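阅读时间：约9分钟

卷筒

基梅尔技术学校机器人社团的活动室，规定于每日晚间九时三十分关闭。十一月里，这一规定经校方书面批准，暂时延后一小时。批准书贴在门内侧，下方有社团指导教师克洛蒂尔德·勒克莱尔（Clotilde Leclerc）的签名，以及一行铅笔字：最后离开者须切断总电源，并在登记簿上写明时间。

铅笔字是基亚努什·阿萨迪（Kianoush Asadi）写的。他是社团本年度的学生负责人，也是登记簿上出现次数最多的名字。

本年度社团报名参加的是哈伯科恩（Haberkorn）杯校际操作赛。赛事章程共两卷，第二卷专论“日常物品之抓取、移置与归放”。章程规定，参赛队伍须以手持夹爪自行采集示范，据此训练机械臂，并于决赛当日在陌生桌面上完成指定任务。示范须由在校学生亲手完成，每次示范均须填写记录表，表上设有操作者、物品、起始位置、结果、备注五栏。备注一栏可以空白，其余四栏不得空白。

社团的机械臂名为“基凯奥”（Kikeo）。这个名字是上上届学生取的，来历已无人能够说明。勒克莱尔女士曾提议更名，经全体表决，未获通过。

星期五的例会于下午五时召开。会议纪要载明，到会成员八人，议题一项，即卷筒类物品示范质量之审议。基亚努什首先报告，截至当日中午，社团共完成有效示范1,165次，其中卷筒类118次。杯、碗、盒三类的训练结果均已达到社团自定的标准，唯卷筒类未能达到。基凯奥能够找到卷筒，能够靠近卷筒，也能够合拢手指，但卷筒往往在合拢的最后一刻转开，沿桌面滚向一侧。有两次它滚到了地上，基凯奥仍将空合的手指抬起，移到篮子上方，再郑重地松开。

会上有人发笑。纪要未记载笑者姓名。

一年级的成员提出，可将卷筒略微压扁。指导教师询问章程是否允许。基亚努什翻至第二卷，宣读了有关条文：参赛物品应保持其购入时之形状。提议遂撤回。

另有成员提出，问题或许在于示范本身。此前的卷筒示范大多将物品横置或竖置，与桌沿平行，操作者自正上方下爪，动作整齐，耗时相近。决赛桌面由裁判布置，裁判不会替参赛者把东西摆正。会议讨论至六时许，决定自当晚起重新采集卷筒类示范，一律斜置，角度由操作者以外的人决定，操作者在放置完成以前须背对桌面。

勒克莱尔女士在纪要上签字，随后去楼下的办公室批改作业。她把门留着，灯也开着。

重新采集由基亚努什主持。他将黑色的网篮挪到桌边，按名单顺序叫人。第一个人背过身去，第二个人放置卷筒，第三个人在记录表上写字。动作完成以后，三人依次轮换。最初的半小时进展缓慢，操作者转过身来，总要先看一会儿，手才落下去。基亚努什起初催促，后来不再催促。他在备注栏里写道：转身后停顿。写到第四遍，他把这几个字改成了一个圆圈。 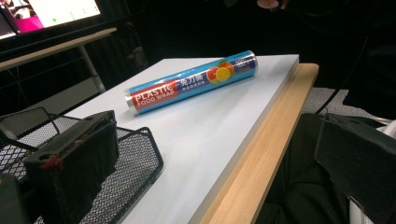
照这样斜着放，两根手指就该顺着它的方向转过去再合，先转腕，后下降，拉卡里（Rarkari）说，从前那些示范全是先下降，机器学到的自然也是先下降。

基亚努什没有立即答复。他请拉卡里把这句话再说一遍，由记录者写入备注栏。备注栏过窄，最后几个字写到了纸的背面。

此后的示范均按先转腕、后下降的次序进行。夹爪在成员手中并不轻，做过十余次以后，手臂会微微发抖，而章程要求示范过程平稳。基亚努什因此规定，每人连续操作不得超过十次，超过者当次作废。他本人做到第十二次，被记录者指出，后两次以横线划去。他在横线旁签了名。

七时过后，食堂送来晚饭。活动室内禁止饮食，成员们轮流到走廊上去吃，留在室内的人继续工作。从走廊上可以听见夹爪合拢时轻微的一响，间隔不等。有人吃着饭，小声议论哈伯科恩杯历年的赛果。基梅尔技术学校参加过多届，最好的名次是第四，那一届的奖状挂在图书馆，位置在消防示意图与借阅须知之间。

“第四也算有奖状。”一个二年级的成员说。

“算的。”拉卡里说，“章程第一卷里有。”

九时，基亚努什宣布停止采集，开始整理。整理的程序与采集同样严格：每张记录表须由未参与该次示范的人核对，核对者在右下角画押。有一张表的结果栏写着“成功”，核对者认为应为“失败”。操作者坚持卷筒已经离开桌面。核对者指出，章程所称成功，以物品进入容器并静止为准。两人各执一词，遂取录像重看。卷筒确实离开了桌面，也确实到了篮口，随后靠在篮沿上，既不进去，也不落下。录像到此为止。

“写什么？”操作者问。

基亚努什想了很久。结果栏只有两个选项。他最终在“失败”上打了勾，又在备注栏里写：靠在篮沿。操作者看过以后，没有再提出异议。

训练于当晚十时启动。按照惯例，训练期间成员应当离校，由机器自行运算，次日早晨再行检验。基亚努什让其余的人先走，自己留下填写登记簿。批准书上的铅笔字要求切断总电源，而训练又要求不得断电，这一矛盾他先前并未想到。他下楼去请示勒克莱尔女士。

勒克莱尔女士放下红笔，听他把情形陈述完毕。她问他，铅笔字是谁写的。

“是我写的。”

“那么由你来改。”她说，“改完拿给我签字。”

他回到楼上，在原句后面添了一行：训练期间除外。他写得很小，因为纸上余下的地方不多。勒克莱尔女士随后上来，在添写处签了名，又看了看运行指示灯，问他这一回有没有把握。

基亚努什说，就数据而言，斜置示范的覆盖范围优于从前；就次序而言，先转腕后下降较为合理；至于结果，应以检验为准。

“我问的是你。”

他说没有把握。

她点了点头，在登记簿的时间一栏里替他填上数字，让他去取外套。

次日早晨的检验，成员全数到场，比规定时间早了许多。没有人召集他们。拉卡里负责放置，他闭着眼睛把卷筒放到桌上，再松开手。卷筒略微动了一下，停住了。基亚努什站在电脑前，照章宣读检验编号、物品名称、操作者名称。读到操作者名称时，他读的是“基凯奥”，声音与读其他各项时没有分别。

机械臂抬起，在桌面上方停下。

停顿的时间很长。一年级的成员转过头来看基亚努什，以为程序没有启动。基亚努什看着屏幕，各项数值都在正常范围以内。拉卡里忽然说，它在看。

“它没有在看。”基亚努什说，“这是推理所需的时间。”

“昨天晚上我们转过身来，也都要停一下。”拉卡里说，“你画了圆圈的。”

基亚努什翻开记录表。圆圈还在那里，一页一页，画得并不圆。他在采集时没有想过要将停顿剪去，整理时也没有，章程对此未作规定。

这时手腕转了过去，转得很慢，转到与卷筒一致的方向，然后下降。手指合拢，发出轻微的一响。记录者手里拿着笔，结果栏仍是空的。卷筒离开桌面，越过桌沿，来到篮口上方，手指松开。

它靠在了篮沿上。

室内十分安静。按照章程，应当等待物品静止。基亚努什没有宣布结果，勒克莱尔女士站在门边，也没有说话。记录者低声问，要等多久。

“章程上没有写。”基亚努什说。

他们便等着。

— — —

基梅尔技术学校校刊编辑部　|　投稿与联络请洽编辑部办公室　|　版权归作者及校刊所有，未经许可不得转载　|　返回顶部

近期作品
《晚自习后的焊台》
《消防示意图与借阅须知之间》
《第四名》
《哈伯科恩杯章程读后》
《借走量角器的人》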